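Ticket 508
Opened: November 2018
Location: Nistville, prep room, Dijkstra building
Category: Supplies / bench glassware
Status: Closed with notes

Reported problem

Tubes lean in the white plastic rack and some of them rattle when the bench is bumped. The same delivery from Plamura brought small beakers and glass stirring rods. The requester also asked whether the black tablecloth can stay on the bench, as clear glass is hard to see on the pale top.

First check

Looked up the order. The rack was bought as a mixed-size model. The holes in the top are not all the same, with larger ones at the back and smaller ones at the front. The tubes we stock under the Danda label are the slender kind, and people had been putting them in whichever row was closest.

Stirring in the small beaker was tried with the rack left on the cloth. Half full is as high as I would go with a rod in it.

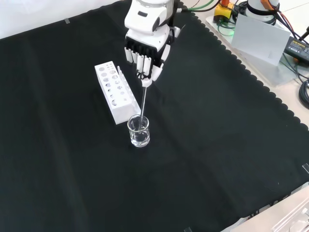
Posted by: Prep Room Desk

Glass rod against black cloth is easy to follow all the way down to the liquid, so I see no reason to take the cloth away. The creases are a different matter. A small beaker set on a fold does not sit flat, and I had one tip slightly during testing. Smoothed the cloth by hand and the same beaker stood fine. Ironing would be better, if anyone has an iron.

Second check

Put one slender tube in the back row and one in the front. The back one leaned until it touched the side of the hole. The front one stood close to straight. Swapped them over and got the same result, so the tubes are fine. Repeated with 12 tubes from the open box and found no bent or chipped ones.

Also tried the rack on the bare bench and then on the cloth. It slides more easily on the bare bench. On the cloth it stays put, but if the cloth gets pulled everything on it moves too. The scalloped edge hangs over the side of the bench and a sleeve or a chair back can catch it.

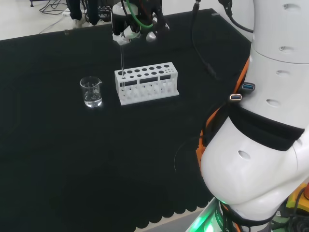

For lifting a tube out, straight up is the only way that works well. Pulling at an angle makes the glass scrape on the edge of the hole, and on a light load the whole rack comes up with it. Keep the beaker a hand's width from the end of the rack — closer than that and it gets knocked when the rack is turned.

Resolution

1. Slender tubes go in the smaller holes. Leave the larger ones for wider tubes.
2. Cloth stays. Smooth it before setting out glass, and fold the hanging edge under on the side where people walk.
3. No return to Plamura. Nothing is faulty.

Still open: a second rack with small holes only. Moved to the December order, quantity 2.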